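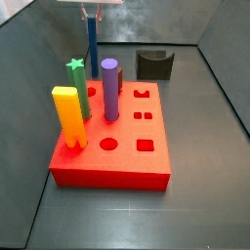
Search this site Search

21 September 2023

Load-in at Nareldale hall from the yard door. The ramp is steeper than the drawing shows, so the bass bins went up one at a time with Hagos on the low side. Two circuits on the stage wall, both 16 amp, on the same phase. Put the amps on the left one and the lights and desk on the right. No hum once the laptop supply was moved off the desk strip.

Room is long, hard-walled, curtains only at the stage end. Rang out the radio mics at head height. Worst ring was at 3000, cut narrow on the graphic, then a smaller one at 600 that came up only on the lapel mic. Left 4000 alone for speech. High pass on all voice channels. Delay on the rear pair set at 20 ms, checked by ear from the bar and left there.

Wondimu Wako wanted the first dance from his own phone. Took a copy onto the laptop and trimmed the silence at the head. His file was quieter than the rest of the set, so I raised the gain on that track only and noted it on the cue sheet. Zinash Admasu has the speeches order. Her uncle speaks second now and will hold the mic too low whatever he is told. Gave him the handheld with the wider pattern.

Limiter on the wall is a Nesness box, traffic light type. Goes amber early with the doors shut and earlier with them open. Ran the main set under amber throughout. It tripped once in the soundcheck, on the kick drum from Getachew's keyboard. Turned down his output and not the channel.

Lights: four bars, slow colour changes for the meal, sound-to-light off until the floor opened. Bar three is dropping its address again. Reseated the connector, held for the night. Needs a new lead before Prilcombe.

To do: return the spare stands to Shiferaw, relabel the long XLRs, send Yabsira Zeleke the hire sheet with the second radio set added. Batteries for both handhelds. The van's rear strap has frayed near the buckle and should be replaced.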